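Saturday, at the kitchen table

The arm budget is due next week and I still have two versions of it. I spent most of the morning going back and forth between them and got one decision made, so I'm writing it down before I talk myself out of it again.

Version one is the Clurmont. It's the arm everybody at work asks for. The rep sent a new quote on Thursday night's email chain and the price came down a little, but the service plan went up by the same amount, so we are where we were. The quote is good through December. It includes the controller, the mounting plate and two days of setup. It doesn't include a gripper. I missed that the first time I read it and had to redo the whole sheet.

Version two is the Andstead. Cheaper, shorter reach, comes with a gripper. The fingers are $185 a pair to replace and I think we would go through a lot of them. I put six pairs in the first year. Nhung said to double it. I doubled it.

Nhung Bạch came by at ten with her laptop and we went through the simulation runs together. Her view is that we shouldn't sign for either arm until we know what reach we need at the back of a counter with upper cabinets over it. A bench in an open room tells you very little about that. I agreed with her in the spring and then forgot I agreed, and wrote the budget as if the arm would be standing in the middle of nowhere. So the reach column had to be redone too.

What we have in simulation now is 142 runs in the gray kitchen, all with the toaster and the toaster oven on the counter. She wants more before we decide, with the counter height changed and the base moved closer and farther back. I asked what that costs. Computer time on Cantero is $2,000 for the block we would need, and we can split it with the other group if they go in by the end of the month. I had nothing in the budget for it. I do now. It came out of travel.

I was against it for an hour. Then I looked at what it would cost to buy the wrong arm, drill the floor for it and find out it hits a cabinet door, and I stopped arguing.

Other lines I changed today:

Mounting. I had one fixed pedestal. Nhung wants a rolling base with a brake so we can try it at different distances. More money, but we would have bought it in year two. Moved it up.

Spare appliances. I had one toaster. Put in three, cheap ones, and one toaster oven. They will get knocked around and I don't want to be writing a purchase request every time.

Things to pick up. Left this as a small lump sum. Bread, kitchen stuff, whatever the task list asks for. She uses odd objects on purpose because she wants to see what the arm does when the shape is awkward. The hair dryer is one of those.

Safety. Floor tape, an emergency stop on a long cord, a second one by the door. I had only the one. The building office asked for the second in writing, so there's no point leaving it off.

Insurance. Still waiting on a number. Left it blank and colored the cell yellow.

We ate lunch over the keyboard and she saved some stills for me to put in the request. I'm pasting them in as well so I have them in one place.
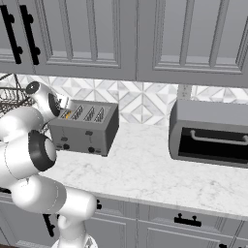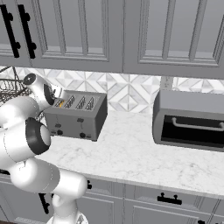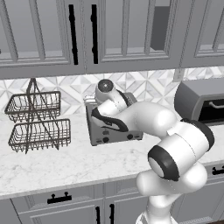 Same kitchen in all three, with the arm at the toaster.

Afternoon

Called the Jerar people about a used arm, as a third option. The man was helpful but he couldn't tell me how many hours were on it, and he wanted a deposit to hold it. I said I'd think about it. I don't plan to. I wrote the number down on the back of the Andstead quote in case the other two fall through.

Reworked the sheet with the Cantero block in it and sent it to Nhung at four. She wrote back that the rolling base was listed twice. It was. Took one out, which brought the total under the limit for the first time, and put part of the difference back into travel.

Need to ask on Monday who signs for computer time. Also need to buy printer paper.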